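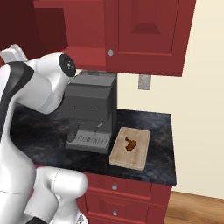 Kitchen scene in the simulator, drumstick on the board, arm on the left of the counter.

Notebook, sim bench. March, open day.

Writing this up the same evening so the next person on the demo bench has something to go on. The room opened at 10:00 and we ran the kitchen scene most of the day. Visitors came through in groups of 8, one group at a time, and stood behind the tape while one of us drove and one talked.

Setup

Demo PC on the left desk, big monitor on the wall mount, spare machine under the desk with the same build. Scene is the red kitchen from the Brama set. Loaded it fresh before each group. Tried keeping it running between the first two groups and the contact forces got noisy, so after that we closed and reopened every time. Loading takes 42 seconds on the demo PC. That is long when people are standing there. I filled it by explaining what the physics step is, which worked with the school groups and less well with the people from Grirberg, who already knew.

Two views on the monitor: the side view with the arm and the counter, and the gripper view. I had them next to each other at first. The gripper view confused people when it was small, so from the third group on I put it full screen and switched by hotkey.

The task

Pick up the food item from the counter. We kept the espresso machine in the scene as clutter. It stands close enough to the arm that the planner has to think about it, and we wanted that. I took the clearance margin down one notch before lunch and put it back after lunch. Leave it where it is now.

Totals from the log: 52 attempts over the day, all groups together, counting the two I started by mistake. I have not sorted them into good and bad yet. Raw logs are in the Sotum folder on the shared drive under open day, with the config next to them. Please don't rename anything in there until I have been through it.

What people asked

Most common question by far was why do it in simulation at all. Short answer we settled on: we can run 400 resets overnight and not wash a single pan. Second most common was whether the robot knows it is chicken. It does not, it gets a pose and a bounding shape. One visitor from Fekete wanted to know how we set friction for greasy food. We don't, it is one value for every food item. Fair point and I have put it on the list.

A few of the younger kids asked to drive. The space mouse was too stiff for them and the keyboard was fine. 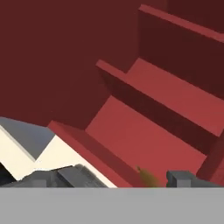
Gripper view

Hard to read if you haven't worked with it. With the fingers at the bottom and big flat red surfaces behind them, several people could not tell which way was up. I started saying "you are looking out from the robot's hand" before switching, and that helped a lot. Next time put a small inset of the side view in the corner – the overlay code is already there, it is only turned off.

To do before the next one

Cut the load time, or at least put up a still while it loads.
Per-item friction, even if it is only two values.
Print the hotkeys and tape them to the desk.
Borrow a second microphone. My voice was gone by 15:30.
Sort the attempts and add the result under this entry.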